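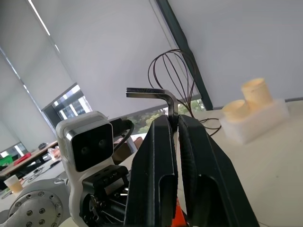
Greifer für kleine Werkzeuge einrichten: Sechskantschlüssel und Halter mit dem Floseck-Kit

Ich habe das Floseck-Kit von Wovitz jetzt lange genug auf dem Tisch, um euch ein paar Umwege zu ersparen. Bezahlt habe ich 499 Euro, und dafür bekommt man Fingerrohlinge, den Adapter für den Flansch und eine Lizenz der Software. Die Anleitung im Karton ist leider dünn, also zeige ich euch, wie ich es mache.

Vorbereitung

Greifer stromlos machen, alte Finger runter, Kontaktflächen sauber wischen. Die neuen Finger erst nur handfest anschrauben! Dann in der Software auf "Referenz" gehen und die Finger einmal langsam zufahren lassen. Treffen sich die Spitzen sauber, zieht ihr die Schrauben nach. Wenn nicht: lösen, schieben, nochmal. Bei mir hat das beim ersten Mal ewig gedauert, inzwischen geht es nebenbei.

Den ersten Griff einlernen

Nehmt zum Üben einen einzelnen, eher dicken Sechskantschlüssel. Den Arm von Hand so führen, dass die Finger den Schlüssel an den flachen Seiten fassen, Position speichern, Kraft auf Stufe 2 stellen und schließen. Dreht sich der Schlüssel beim Anheben weg, sitzt der Griff meistens zu weit vom Schwerpunkt entfernt. Beim L-Profil liegt der näher am Knick, als man denkt (ich habe mich da mehrfach verschätzt).
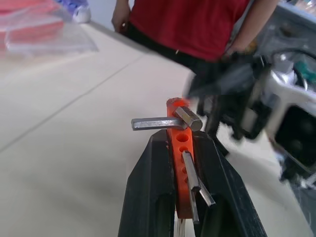

Diane Friesen

Mit dem ganzen Halter wird es spannender. Den orangen Kunststoffhalter lasse ich hochkant greifen, sodass das runde Ende oben herausschaut und der große Schlüssel im obersten Loch quer über den Fingern steht. Fasst bitte nicht zu hoch, sonst kommt ihr dem langen Schenkel in die Quere. Die dünnen Schlüssel weiter unten sind heikler: Ragt einer schräg zur Seite, kann er an den Finger stoßen. Ich schwenke sie deshalb vorher alle in eine Richtung.

Arbeitet ihr mit zwei Armen, dann lernt immer zuerst den Arm ein, der hält. Den zweiten fahre ich danach mit halber Geschwindigkeit heran und speichere kurz vor dem Teil noch einen Zwischenpunkt. Den Tipp habe ich von Colleen MacPherson aus dem Clurnau-Forum — danke nochmal!

Was mich am Kit stört

Die Software vergisst nach jedem Update die Kraftstufen. Schreibt sie euch auf. Und die Ersatzpads gibt es nur im großen Paket, da war der Boiko, den ich vorher hatte, kundenfreundlicher. Trotzdem würde ich wieder zum Floseck greifen, allein schon wegen der Finger, die sich wirklich fein ausrichten lassen.

Falls bei euch Fehler 312 auftaucht: Stecker am Adapter abziehen, kurz warten, wieder einstecken. Bei 473 hilft nur die Referenzfahrt von vorn.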